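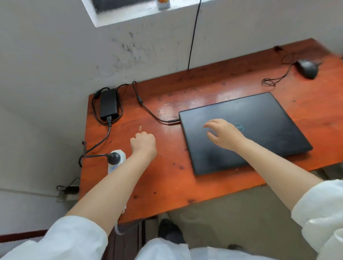
*The corner desk, old Dell and all its cords.*

April 3, 2025

I finally gave the desk corner a whole morning, and I'm so pleased I have to write it down! The desk came from Janssen, the secondhand place out in Trostby, and I paid 400 for it six years ago. It was scratched then and it's more scratched now – I love it anyway. That orangey red varnish cheers me up every time I walk in.

My plan was small. Wipe down the top, sort out the cords, then see what was hiding in the drawer. I've been using the laptop for my garden notes (92 pages, mostly tomatoes), so it gets to stay where it is. The cords are another matter. I want short ties on every one of them before May, when my seed trays take over the rest of the room.

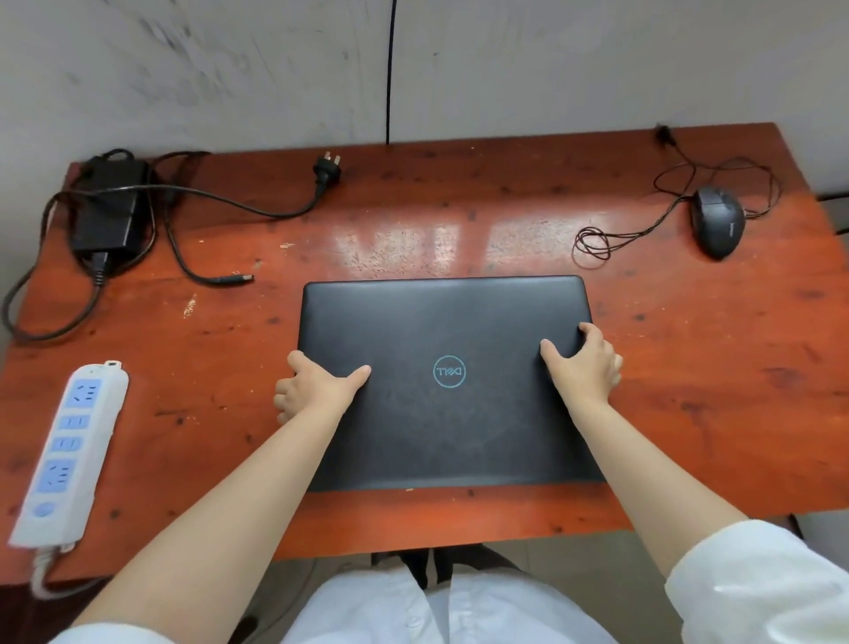 *Knots, chips and a faintly smudgy lid.*

I did think about refinishing the top. Wollum has a nice clear varnish, and I even stood in the aisle with the can in my hand. But the dark knots are so pretty as they are, and sanding means hauling everything down the stairs. Maybe next year. For now I'm trying Jivby furniture wax on one back corner, a thin coat with an old sock.

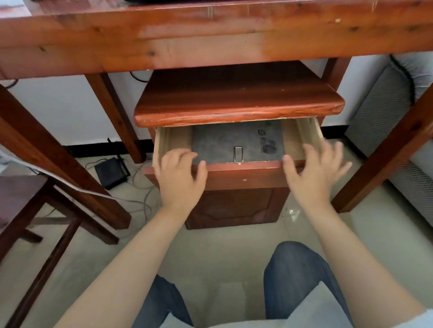 Drawers are my favorite part of any cleanup, and I always save them for last. You never know what you'll get! The little cabinet under the desk has a dark gray mat in the bottom of its drawer, and I like it much better than bare wood, as small stuff doesn't rattle around on it. A small silver thing like a flash drive can sit right there and I'll spot it. I'm going to cut mats for the kitchen drawers too, and I might do the one in the hall while I have the scissors out.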